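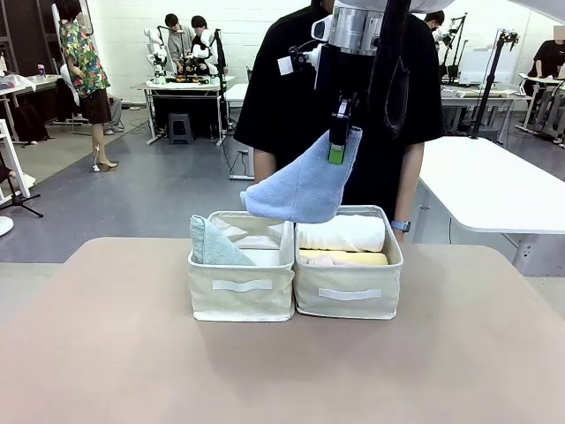
tansyrow
Linen Closet regular, 141 posts
June 19, 2020

Hello all, and sorry in advance for the length, I do go on when it comes to laundry. My question is whether towels can be brought back once they've gone stiff, or whether I should stop fighting and buy new ones.

We moved out to Grevby in March and the water here is very hard. I didn't know that when we signed the papers, and I'm not sure I would have cared, but my goodness the towels! We had a lovely thick set from Zovlow, a wedding present, and they had stayed soft for years. After a couple of months here they stood up by themselves and felt like a doormat on your face. I kept adding more softener, which smelled wonderful and made them worse. Now they push the water around and don't soak up a thing.

So what do you all do? I'm happy to put in the work if there is any hope.

plumline6
Member

Stop the softener today, that's my first advice. It leaves a coating on the loops, and with hard water you get the minerals on top of that. I would run them hot with 2 cups of white vinegar and no soap, then again with half a cup of baking soda. Separate loads, please. People love to throw both in together for the fizz and all they get is salty water.

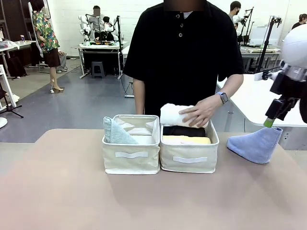

Then cut your detergent way down. My mother used a heaping scoop for everything and I did the same until I was past forty, and half of it never rinsed out. These days I use a little over a tablespoon for a full load, and my towels are old enough to vote and still nice.

orchard_hen
Member

I have to disagree about the vinegar, friend. Once in a while, fine, but I did it every week for a year and the rubber door seal on my washer went gummy. The repair fellow from Ong blamed the vinegar straight off. Maybe he was wrong, but I paid for the seal all the same. I use washing soda in every towel load now and have had no trouble.

plumline6
Member

Fair enough, I did mean once or twice and not forever! Though I've had the same machine through three dogs and a houseful of boys and the seal is fine, so I'm not ready to hang the whole thing on vinegar.

tansyrow
Linen Closet regular

Thank you both, you're dears. I tried one vinegar wash and one baking soda wash yesterday, and the hand towels are better already. The bath sheets are still a bit crunchy.

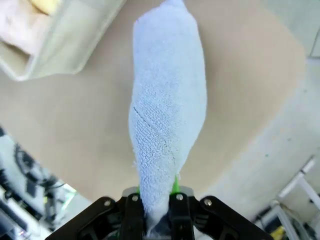 Drying is my other worry. I line dry when the weather is kind and I suspect I'm making things worse by leaving them out so long. I also pull them out of the washer and carry them straight to the line without a shake, and I don't think that helps. When a white terry towel is bunched and twisted up into a long narrow roll like that one, the loops in the folds are squashed against each other, and I'm sure mine dry that way if I let them. Do you shake before, after, or both?

orchard_hen
Member

Both! Snap them hard before they go on the line, and again when they come off. If you have a dryer, ten minutes on low at the end does wonders. I have a set of wool balls from Urnumau that I like, but plain air does most of it.

plumline6
Member

On this we agree — shake, shake, shake. Give the bath sheets one more round before you give up on them, and let us know how they come out.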